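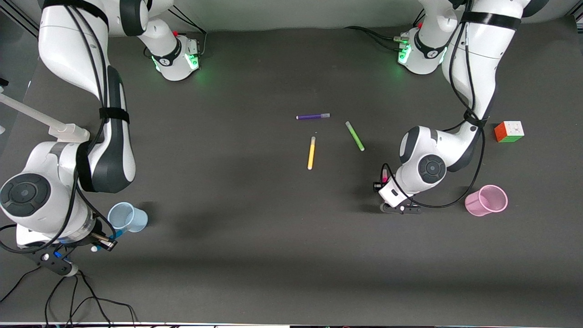
Iwona Szczepańska
Press Officer, Kundthorpe Library Service

September 2025

Kundthorpe libraries to stay open later from January

Kundthorpe Library Service will extend its evening hours at the Wukberg and Baran branches starting in January. Both branches will close at 9 p.m. on weekdays instead of 6 p.m. Weekend hours stay the same.

The change follows a survey of library users held over the spring. The service received 2268 replies. Later closing was the most common request, ahead of more parking and a larger children's section.

"People told us they finish work and find the doors locked," said Dariusz Urbańczyk, head of branch services. "We have looked at the staffing and we can do this without cutting hours anywhere else."

The service is hiring 15 part-time staff to cover the new shifts. Applications are open now and training will take place before the new hours begin.

The Baran branch will also get 18 new study desks on the second floor – all with power outlets and reading lamps. The local history collection now kept there will move to the ground floor. Readers who need items from it during the move should ask at the front desk.

Shirley Goodall, who manages the Wukberg branch, said the evening language classes will move to the main reading room and run until closing time.

The Nendar branch is not part of the change. Its hours will be reviewed after repairs to the roof are finished.

Library cards remain free for all residents. Questions about the new hours can be left at any branch.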